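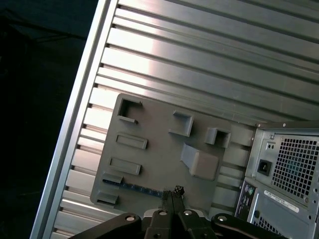 A ribbed aluminum panel with a gray plastic tray mounted on it.

Porevham repair shop: winter hours and drop-off

The Porevham repair shop closes at noon on 12/20/20 and opens again in the first week of March. Items left for repair need to be picked up before then. Anything still on the shelf goes into storage at the Gerkholm building, and getting it back takes 7 working days.

The shop took in 400 items this year, most of them lamps, fans and kitchen appliances. Parts cost $1,895 in total. The drop-off fee stays at $20 and covers the first hour of work.

Please tape a note with your phone number to each item. Cords should be tied up. We still can't take microwaves or anything that runs on gas.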